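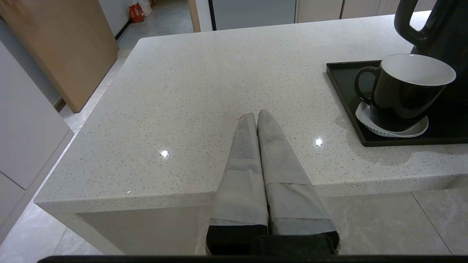 I will defend the kettle tray to anyone who'll listen. My sister-in-law thinks it's a hotel thing, a fussy little stage for stuff that could just sit on the counter (she has opinions about my napkins, too). But a kitchen needs one spot where tea lives, and a black tray with a raised rim does the job without any fuss. The mug goes on it, the kettle goes behind the mug, and at six in the morning I don't have to think! Mine came from Stodwood, and I've hauled it through three apartments. 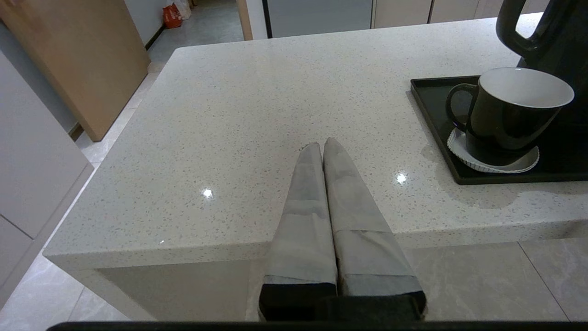

Randi Sundqvist wrote to me in November that trays only give people permission to pile things up, and that she got rid of all 4 of hers and wipes her counters twice as fast. Fair enough, Randi, but where does your sugar go?

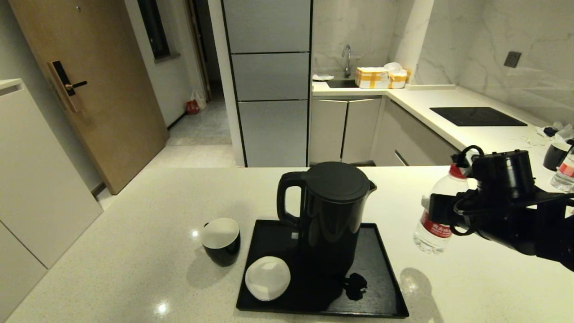

Piling up happens with or without a tray, if you ask me. Boxes are the real trouble, the ones you mean to deal with after lunch and then walk past for a month. Put a couple of taped ones by the faucet, drop a crumpled plastic bag on top, and there goes your counter. The kettle, meanwhile, still has its place, cord and all, and I can make tea while I ignore the rest.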